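I was told the Goster would wipe clean with a damp cloth. So said the bloke at Hopkin, and so said the sticker, and I paid $792 for a big white table on the strength of it. Hmm.

By July it had grey smudges, scuffs and one brownish mark I've stopped arguing with. 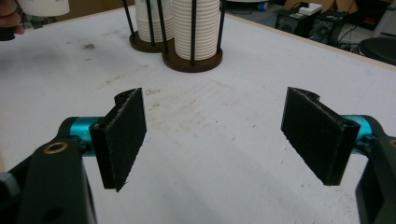

The white top, with the cup dispensers up the back.

I'm not sold on cup dispensers either – a stack of cups on a shelf never cost me $41. Arkach sells a cleaning paste for matte tops. I'll try it Friday, but my hopes aren't high.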